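July, 14:20. Tape cell, Cuvmont bench

Continuing on the liner-peel station. Gripper is on the second set of fingers, blue inner strips fitted, prong tip on the left finger. Controller restarted after lunch, no faults carried over. Base frame re-taught against the table datum because the old one was from before the arm was moved.

Tray is the gray print, revision with the low rim in front and the tab at the rear right. Two strips of 3M double-sided on the deck, liner up. Rubbed the strips down by hand before starting; a lifted corner on the adhesive side gives a false peel and spoils the log. Approach is from the rear left, fingers over the deck, so the rim is clear of the left finger for the first part of the move. Speed override at 50 percent until the path is signed off. 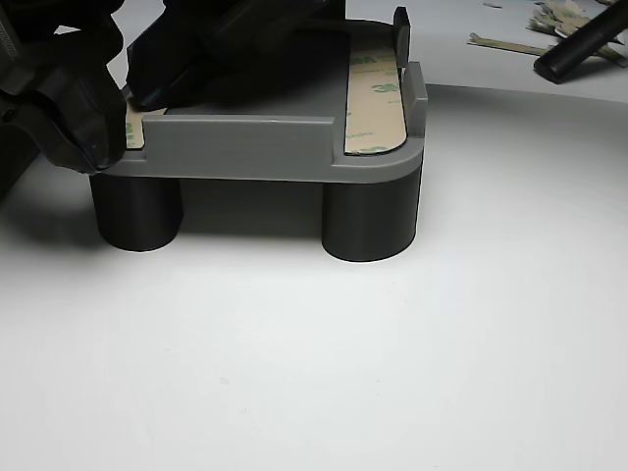 Why not grip the liner at the rounded end from above? The fingers close parallel to the deck and can't get an edge unless the liner already stands proud of the adhesive, so the tip has to start the lift first.

Tip notes:

- Old tip removed, seat wiped with isopropanol, new one pressed in to the shoulder.
- Screw torqued dry. Do not use Morex threadlocker on this one, it attacks the print.
- TCP re-measured at the tip, four-pose method. Residual was higher than I like on the first pass. Repeated with the wrist turned further, better.
- Blue strips checked for lift at the bottom edge. Both left on.

Contact force threshold was the main job. At 6 N the tip pushes the liner down and slides over it. At 2 N it catches the liner edge but trips early if the cable dress drags on joint five. Left it at 2 and moved the cable clip back one hole. If it keeps tripping, look at the cable before touching the threshold.

Retract after the peel goes up and away from the tray, fingers open, then pause. The pause is there so the force sensor can be zeroed with nothing in the gripper. Do not shorten it. The Stevmont cell had it cut out of the program for cycle time and the zero drifted over a shift.

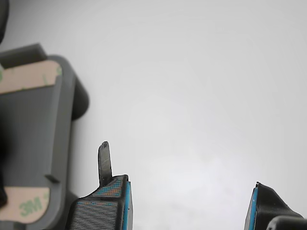 Vratislav Oravec would zero after the wrist rotation instead, on the grounds that the cable load changes with wrist angle and a zero taken before the turn is worth little at a 2 N threshold. Fair point. Moved the zero call below the rotate, program saved as a new copy, old one kept.

Maintenance interval for the tip: inspect every 2000 cycles, replace if the end is rounded enough to skate on a fresh liner. Cycle counter reset today. The Marchetti fixture drawing still shows the earlier tip length and needs a new revision before anyone prints from it.

Open:

- Re-run the path at full override with the new zero position
- Reprint spare tip, same orientation on the print bed
- Clear liner scraps off the bench between runs, they stick to the fingers
- Check joint five cable again at end of shift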